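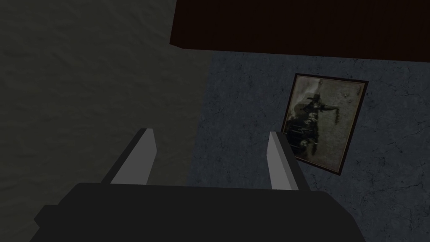 **Our arm lets go of the picture frame in simulation. What are we doing wrong?**

Posted by **Ye-seo Han**

Hi all! I'm in a high school robotics club and we're doing the simulated round of the Hoekstra challenge. The job is to move a framed picture from one spot in a room to another, and you get 5 tries. We're using the Grovar arm model with the plain two-finger gripper, and I'm the one stuck with the grasping part (my own fault, I raised my hand).

The approach is okay now. Where it goes bad is the lift. The fingers close, the frame comes up a little, and then it slides right out. I've cranked the grip force all the way to 100 percent and that made it worse — the frame sort of shivers and then shoots off sideways. At 60 it just slips slowly. We also swapped in gloomier wall textures and turned the lights down, because the rules say the room can change, and I'm wondering if that has anything to do with it. We meet again Wednesday and I'd love to walk in with something to try.

---

**Mieke Desmet**

Oh, I know that shivering! We had the same thing in my class last spring and it cost us a whole weekend.

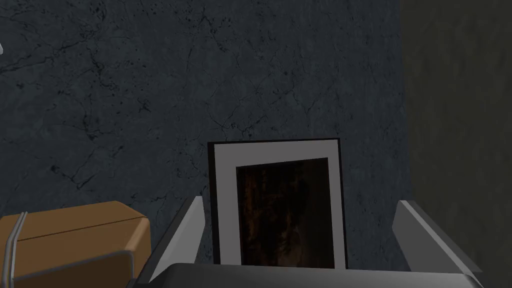 Turn the force back down first. When the fingers push too hard on a thin, stiff thing, the physics engine lets them sink into it a tiny bit, then shoves everything apart again on the next step, over and over. I'd start at 18 percent and work up slowly. Then look at the friction on the finger pads. A lot of arm models come with it set really low, and then no amount of squeezing will save you.

The other thing is where you're grabbing. If your fingers touch only near the bottom corners, the whole frame wants to tip as soon as you move. Try to get the contact points closer to the middle of the sides, even if it means coming in at a funny angle. And slow the lift way down for the first second or so! Ours looked silly, like it was afraid of the thing, but it held on.

Your dark walls won't change the grip itself. They could throw off the camera, though, if you use it to find the edges of the frame. A dark border on a dark wall is rough. Print out where your code thinks the edges are and compare that with the real position from the simulator.

---

**Benedita Antunes**

had this too, we just made the physics time step smaller and it went away. runs slower tho

---

**Ye-seo Han**

Thank you both!! Pad friction was at basically nothing, so that's one culprit. I changed that and dropped the force, and it made it through the lift twice before I had to go eat dinner. Trying the smaller time step next. Mieke, do you remember what friction number you ended up with?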